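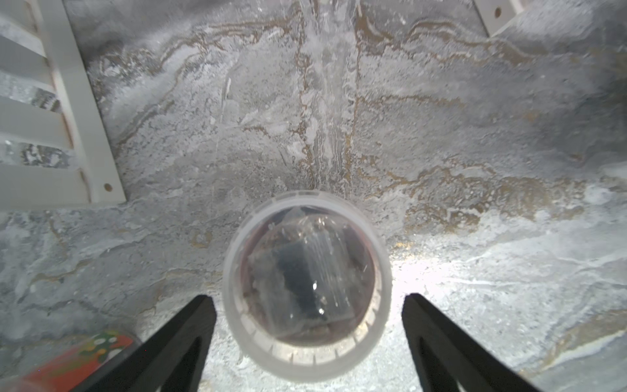
Zwischenbericht Teilprojekt 2: Vorführdaten für Greifaufgaben im Haushalt
Berichtszeitraum bis Ende September
Verantwortlich: Nadine Zein

Stand der Aufnahmen

Von den geplanten 600 Vorführungen am Standort Trorcombe liegen 93 in der Aufgabe »Becher greifen und umsetzen« vor. Alle wurden per Fernsteuerung aufgenommen, die Handkamera lief jeweils mit. 11 Durchgänge haben wir verworfen, meist wegen Aussetzern in der Verbindung zur Steuerkonsole. Sie sind in den 93 nicht enthalten.

Beobachtungen

Durchsichtige Becher bleiben schwierig. Auf der marmorierten Fläche ist von oben vor allem der weißliche Rand gut zu erkennen, die Wand dagegen kaum, und rechts vom Becher überstrahlt das Licht die Oberfläche. Die Bedienenden richten die beiden Finger deshalb am Rand aus und schließen erst nach einer kurzen Pause. Diese Pause taucht in den Daten als Stillstand auf und muss vor dem Training gekürzt werden — das Skript dafür kommt von Hattar und wird noch geprüft.

Das Führen des Arms von Hand haben wir nur in fünf Durchgängen erprobt. Die Bewegungen sind flüssiger, aber die Hand der vorführenden Person gerät oft ins Kamerabild.

Nächste Schritte

Die Beleuchtung wird im Oktober umgestellt. Danach beginnt in Skulelstead die zweite Aufnahmestation. Mittel aus dem Posten »Plustell« werden dafür wie bewilligt abgerufen, ein Mehrbedarf besteht derzeit nicht.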